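A morning at the Mahuika open house

I got to Mahuika's workshop before the coffee did, so Grigoris Spanos put me to work carrying chairs. "Everybody carries something in June," he told me, and handed me two more. He runs the simulation side of the place, and the June open house is mostly his baby.

I'd expected a big arm waving at the crowd. What he wanted to show me first was a screen. The team rehearses every job in a simulated room before the real machine gets a turn, and their program for that, Fliltine, was already up and going when we sat down.

"People ask me why the room looks so plain," Spanos said. "I say, come back when you've tried to find a bug in a fancy one!" He laughs a lot, this guy, usually at his own code. The current room is number 1768. He says he remembers maybe 5 of them fondly.

I asked what I should be looking at. "The fingers," he said. "Visitors look at the decorations. I look at the fingers and how far apart they are – if that's wrong, nothing later is going to be right." He scrolled back and forth for me, talking the whole time, and let me pick the views I wanted to keep.

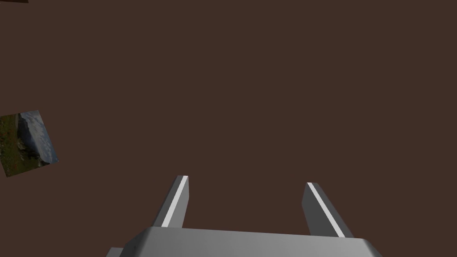
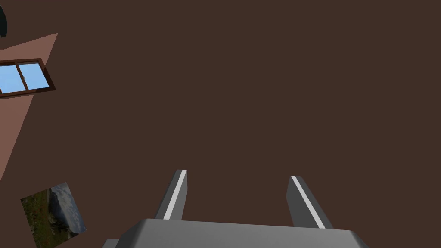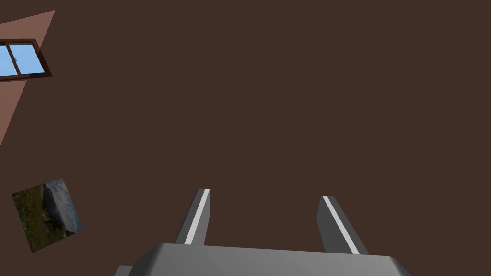 Fingers open and nothing between them in all three, with the little landscape picture over on the left.

What comes next

Spanos wants visitors to drive the simulated gripper themselves next year. "My mother did it for an hour," he said. "She wouldn't give it back." There's a handheld controller in the works called the Bravex, and I got to hold the shell of one – lighter than my phone, and a very loud orange. He wouldn't talk price, but he did promise me a turn before his mother gets another one.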